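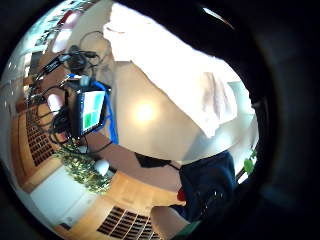 Page last changed: November 17, 2018

About Ilora

We started in Dolham in 1975 as a linen service, and we still love cloth! These days we teach machines to handle it, and the people who know fabric best do the teaching.

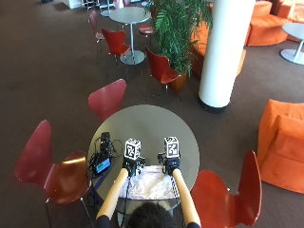 Handling a white cloth at one of the round tables, sensor kits on both hands.

Thirty of us now split the week between folding and teaching. Fewer sore wrists, more say in how the job is done (and a proper pay grade for it, from May).
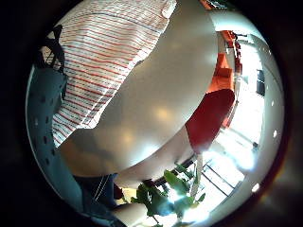 Deming Cui says the change took some getting used to, and that she'd like the teaching shifts to be longer than 2 hours.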